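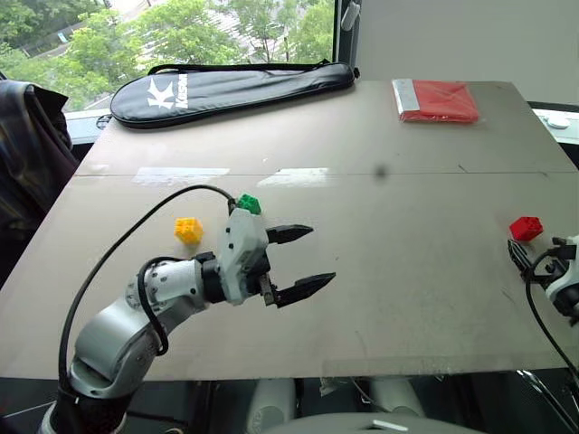 A student in last year's section objected that interlocking blocks belong in a kindergarten and that a course on materials handling and assembly should begin with real parts. Another, writing in the end-of-term survey, took the opposite view: the block sessions were the only ones in which an error could be taken apart and looked at from both sides. The instructors have read both remarks and have kept the block sessions. The notes below set out what is expected of students in Unit 4.

Print this page
E-mail this page

UNIT 4: SORTING, PLACING AND JOINING SMALL PARTS

Course handout, Department of Workshop Practice, Urkberg Technical College

4.1 Purpose of the unit

Students who have completed the unit should be able to lay out a work surface for small parts, sort parts by color and by form, join them in a stated order, and return them to storage in the condition in which they were issued. The unit uses interlocking toy blocks throughout. Metal and molded parts are introduced in Unit 5, and the layout rules given here continue to apply.

The reading for the unit is chapter 2 of the Gasser workbook. The older edition of the workbook may be used, but its section on tray labels is out of date and should be skipped.

4.2 The part

An interlocking block has studs on its upper face and an open underside. When one block is pressed onto another, the studs of the lower block enter the cavity of the upper block and are held by friction. No glue, pin or thread is involved. The joint is strong when pulled straight and weak when one edge is lifted, and students should confirm this by hand before the first exercise.

Three terms are used in the exercises and in the written test.

Seat. A block is seated when its lower edge meets the upper face of the block beneath it along its whole length. A block with one corner raised is not seated, even if it cannot be shaken off.

Offset. The distance, counted in studs, by which an upper block has been shifted from the block below it. An offset of zero means that the sides are flush.

Orientation. The way a block is resting before it is picked up. A block may stand on its open side, on its studs, or on one of its walls. Only the first of these allows it to be placed without being turned, and turning takes time. Students regularly forget to record orientation, and marks are lost every year for this omission.

4.3 The work surface

A plain gray surface is preferred for color sorting. Red, yellow and green blocks are easily told apart on gray, and the eye tires less than it does on white. Patterned mats and newspaper are not permitted.

Where a surface is made up of more than one panel, the seam should be treated as a boundary. Do not place a block across it. A block resting over a seam may rock when pressed, and the result will be a joint that looks seated and is not.

Light from a window should be checked before parts are laid out. Glare on the surface makes it difficult to judge the edge of a block and hides small marks and crumbs of plastic. In most cases it is enough to move the parts. The blinds in the Plurov Room are to be left as they are unless the instructor agrees otherwise, as the room is shared with the drafting course.

Wipe the surface with a dry cloth at the start of the session. Smudges that do not come off with the cloth should be noted on the bench sheet. Solvent is not to be used.

4.4 Spacing

Parts should be set out with clear space on all sides. A common fault among beginners is to push all of the blocks together in the center of the table, which obliges the worker to disturb two blocks in order to reach one. As a rule, leave the width of a hand between neighboring blocks during Exercises A and B. In Exercise C the spacing is set by the layout card.

Parts near an edge need particular attention. A block that is knocked from the table must be inspected before it is used again, and the fall is to be entered on the bench sheet.

4.5 Exercises

Exercise A: Sorting. Each pair receives a mixed tray of 60 blocks and sorts them by color, then within each color by form. The sorted groups are placed in rows parallel to the front edge of the table. Time is recorded but does not affect the mark.

Exercise B: Joining in order. Each pair builds a column of three blocks, yellow at the base, then red, then green, with zero offset. The column is inspected for seating, taken apart and built again with an offset of one stud at each level. Both students in the pair must build at least one column of each kind.

Exercise C: Written instructions. One student writes directions for moving blocks from a starting layout to a finished one. The other carries out the directions without speaking and without seeing the finished layout card. The directions must name each block by color and orientation and must state where it is to be put. Phrases such as "over there" and "next to the other one" will be struck out by the marker.

Exercise C is the assessed exercise for the unit. It is marked on the written directions alone. A pair whose finished layout is wrong may still receive full marks if the directions were correct and were misread, and the reverse also holds.

4.6 Storage and return

The department holds 2,359 blocks in its teaching stock, divided between the Zurel cabinet and the open shelves. Around 2,000 of these are in regular use. The remainder are kept back as replacements and are not to be taken without a signed slip.

Before returning a tray, separate every joined pair. Blocks left joined over a vacation become hard to part, and prying them with a blade damages the studs. Trays are returned to the shelf from which they were taken, label outward, by 4:00 p.m. Blocks found on the floor after that time go in the gray tub by the door and will be sorted by the following section.

4.7 Questions for preparation

Bring written answers to the first session. Half a page for each is sufficient.

Why is a joint between two blocks weaker when one edge is lifted than when the block is pulled straight?

Suppose that three blocks of different colors lie well apart on a table and are to be joined in a single column. Which should be moved first, and does the answer change if one of them is resting on its studs?

Describe a method of checking that a block is seated without touching it.

Late answers are accepted until October, with a deduction of one mark.

Print this page
E-mail this page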